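Teaching the arms to spell

2026-10-20

I have been driving the two arms at Calado since August, mostly on the spelling task. You hold the leader handles, the arms copy your hands, and the session gets logged as one demonstration. The target for the Nirno dataset is 400. We are at 286.

Spelling is harder to drive than stacking. The bars are flat and thin, so the fingers have to come down almost to the table before they close. If I push too far the arm faults and I throw the demo away. If I stay too high, the fingers close on air. I have settled on going down slowly and pausing before the grip, though the pause ends up in the data too, and the trained policy now hesitates in the same spot.

The other problem is the order. I used to start with whatever letter I felt like. Then we trained on the first batch and the policy kept changing its mind between pieces. I now write an order down before each session and stick to it.

Straight bars are fine for I and N. The curved pieces for B and R need a turn of the wrist that I still get wrong when I'm tired. 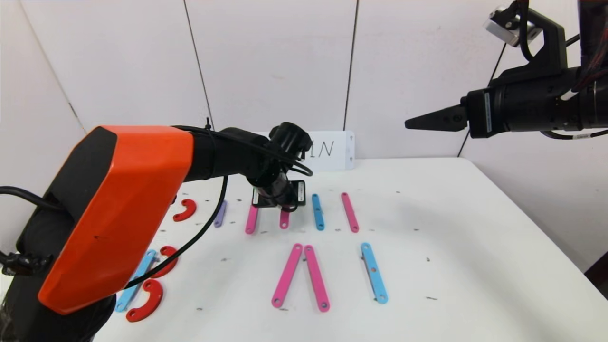 Same table, same word:

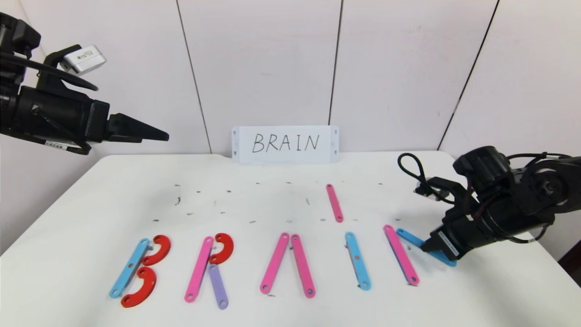 A reader at Skuvurora wrote in to say that their group dropped the fixed order after a while and let each driver choose, and that it only began to work once they had 1,000 demos. I don't have the hours for that, so the written order stays for now.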